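**Pevero hand grippers, the two-handed set – a review after one long winter of chores**

I've wanted a machine to put away my leftovers since I was nine years old, so take my enthusiasm with a pinch of salt. I work in a small shop that tries out automation gear for people who pack, sort and tidy for a living, and since November I've had a pair of Pevero hand grippers on my hands more days than not. They're the kind you hold yourself. You do the chore with them, the set records how you did it, and later a robot arm with the same fingers has a go at copying you.

So this is really two reviews. One is of the grippers as a thing to hold, and the other is of the big question everybody asks me at parties: can machines do the housework yet? (Short version: some of it, slowly, if you don't move the chair.)

**Holding them**

The grip is comfortable! I was worried, having spent a miserable spring with the older Faser pair, which had a handle like a cheese grater and made my thumbs ache before lunch. The Pevero handles are rounder and the squeeze is lighter. I have smallish hands and Senthil Fernandes, who shares the bench with me, has enormous ones, and we both got on fine with the same setting.

The weight is the thing to know about. Each one feels like nothing when you pick it up in the morning and like a full kettle by mid-afternoon. You get used to it, but I'd plan on short sessions. I do 23 minutes and then go stand by the window for a bit. Why 23? That's how long our kitchen timer runs when you twist it all the way and it sticks, and now I'm attached to it.

The cables are my main gripe. They're fine when you reach straight ahead and a real nuisance when you cross your arms over, which you do constantly once you start noticing. Folding a dish towel is all crossing over. So is wrapping a sandwich. I caught one cable on a drawer handle and nearly pulled the drawer out onto my foot. Clips would fix this, and the box doesn't include any, so I bought hair ties.

**What you learn about your own hands**

I didn't expect this part to be so much fun. When all you've got is two pinching fingers on each side, you find out how much of a chore is feel. Picking up a cup is nothing. Putting a pen back where it came from is easy too, though you have to think about which way it's pointing. Balls roll off, of course, and you chase them like a kitten. But soft stuff is a whole other world – socks, napkins, bags, anything that changes shape the second you touch it.

Raquel Mota came by to try them and went straight for a pile of T-shirts, because she's brave. She got one folded and it looked like something a dog had slept on. Then she did it again and it looked much better, and by the end of the hour she was showing off. That's a nice thing about the set: you do improve, and fairly quickly. Whether the robot improves along with you is where we get to the bad news.

**So can the robot do it?**

We collected 156 tries at a handful of table chores and ran them on the arms we have here. Rigid things went well. Cups got moved, small hard objects went into tray compartments, and there was a lovely afternoon when the arm tidied a tabletop from start to finish and Fernanda Henriques made everyone come and watch it again. It was slow, sure. I could have done it while talking on the phone. But I didn't have to, and I'd honestly pay for that in my own kitchen.

Then there are bags. Oh, bags.

A bag has no shape until you give it one. It slides, it crinkles, it sticks to itself, and if it's see-through the robot has a hard time working out where it starts and stops. With my own fingers I rub the two sides apart without thinking. With the grippers I have to pinch one edge, pinch the other, and sort of coax the thing along while I hold my breath.
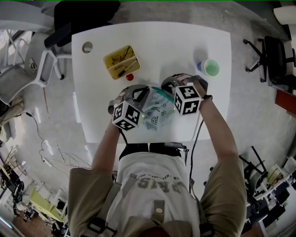
The arms managed the easy half of this. They'd find an edge, get hold of it and keep hold of it, which a year ago would have had me dancing on the table. Running along the seal to open or close it was another matter. They'd press in the right place a little too softly, or tug a little too hard and lose the far side, and then stand there pinching air with great confidence. I've seen toddlers with the same look.

My feeling is that the grippers aren't to blame. The fingertips are good and grippy, and I can do the bag trick myself with them now, so the hardware is clearly up to it. It's the copying that's behind. More tries would help, and so would a way to record how hard I'm squeezing, which this set doesn't do. Nyitrai has promised that in their next pair, but they've promised a lot of things and I'll believe it when I've got blisters from it.

**Shop floor or home?**

If you run a packing bench where the same box turns up in the same spot all day, I'd say yes, start now. Benedita Salgado runs one of those and she borrowed our set for two weeks, and she came back with a list of jobs she wants to hand over. All of them were rigid, all of them were boring, and she'd crossed out everything with a zipper or a drawstring. Very sensible woman.

For the home I'd wait. My kitchen has a different mess in it every night, and half of that mess is floppy. A machine that can clear the mugs and then stalls at the bread bag is a funny sort of help, though I'd still take the mugs.

**The good and the not so good**

- Comfy handles, even for small hands
- Fingertips hold thin plastic without tearing it
- Setup took me one coffee
- Cables need clips, and you get none
- No squeeze force recorded
- The manual is two pages long and one of them is a drawing of the box

I'm giving it four out of five. If Pevero throws in cable clips I'll come back and add a half. Meanwhile I've got a drawer of freezer bags to get through, and Senthil says it's my turn.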